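Speaker notes: Timing the second laugh
Afternoon session, 40-minute slot, questions at the end

Slide 1. Title

Give name and affiliation. Mention that the cut lists are in the handout and that clips will be played without subtitles. Ask the projection desk to hold the house lights at half.

Slide 2. Scope

The talk covers one technical matter: how long a film comedy leaves after a joke before the next line of dialogue. I call this the hold. It is measured from the last frame of the punchline, spoken or physical, to the first frame of the next intelligible word. Music and effects do not end a hold. A laugh by a character on screen does not end it either, although Leilani Holloway disagrees and her objection is in the handout.

I am leaving out television with a studio audience. The pauses there are made by the audience on the night, and the editor works around them.

Slide 3. Material

Three features, all cut on the same system, all with the editor's timeline available to me. Brastuvari is a farce set in a border hotel. Zison is a two-hander, mostly in a car. Pietrzak is a family comedy with a large cast and a wedding in the last reel. I logged 200 holds in total. Holds shorter than six frames were discarded as ordinary conversational gaps.

Say clearly that three films is a small sample. I make no claim for comedy in general.

Slide 4. Play clip A (Brastuvari, the luggage lift)

No introduction. Let it run. If the room laughs over the porter's line, wait, then point out that the line was lost. The hold is 14 frames. In the preview cut it was 31. The shorter version was made to bring the reel down, and the porter's line sets up the business with the key, so the loss matters nine minutes later.

Slide 5. How the preview recordings were made

Two microphones, left and right of the screen, pointed at the seats. Film sound was subtracted using the print master as reference. What remains is audience noise, with some leakage in loud passages. Otis Castellanos did the alignment and should be credited here and again on the last slide.

A laugh is logged when the level stays above threshold for half a second. We log onset, peak and the point at which it has dropped by half. The half-drop point is the useful one. Dialogue that starts after it is generally understood, and dialogue that starts before it often is not. 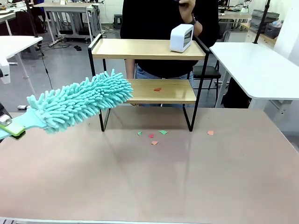

The threshold was set separately for each venue. The Pusau screenings were in a room with a hard rear wall and a long decay, so the half-drop point there arrives late. I have applied a correction, which is given in the handout. Without it the Pusau figures would suggest that its audiences laugh for longer than anyone else, and they do not.

Slide 6. Main chart

Explain the axes before anything else. Horizontal is hold length in frames. Vertical is the half-drop point of the laugh, also in frames. Points above the diagonal are jokes where the next line came in too early.

Zison sits almost entirely below the line. Its holds are long, and many are covered by a shot of the road. Pietrzak is split: the first hour is below the line and the wedding is well above it. Brastuvari is scattered with no pattern I can find.

If asked about the outlier at top left, it is the cake. A projector fault was reported at that screening and I would not build anything on it.

Slide 7. Room size

Some 80 people seems to be the point at which laughs become regular in shape. Below that, single voices dominate and the curve is ragged. One of the smaller screenings has a peak that belongs to one man in row C. Editors who test with friends in a cutting room are getting information about whether a joke works, and very little about how long to hold after it.

Slide 8. Play clips B and C (Zison, the toll booth, two versions)

Play B, then C, without comment. Ask for a show of hands on which felt slower. In rehearsal most people chose B. B is the shorter of the two by 11 frames. The difference is that C cuts to the listener during the hold and B stays on the speaker. A reaction shot makes the gap feel occupied.

Hollis Pettigrew cut both versions and may be in the room. If so, invite a comment, but keep it to a minute.

Slide 9. Home viewing

Expect this to be raised, so deal with it now. A hold cut for a full house looks empty on a laptop. Separate home versions have been suggested. I have seen one attempted, for Pietrzak, and the music edits were audible in four places. Covering the hold with movement, a door or a reaction costs less and serves both audiences.

Slide 10. Practical points for the cutting room

Log holds from the preview before changing anything. Change the ones above the diagonal first. Do not take a reel down in length by trimming holds evenly. Where a hold cannot be extended, move the information out of the next line and put a disposable line in front of it. Dexter Ruiz-Ortega calls these sponge lines, and Brastuvari has five of them in its opening reel.

Slide 11. Thanks and questions

Credit Otis again. Credit Yolanda Rosenthal for the timelines and for permission to show the preview cut. Clips may not be recorded.

Spare clip D is on the same drive, after the black leader, if questions run short. Start it at the second wedding toast and stop before the band comes in.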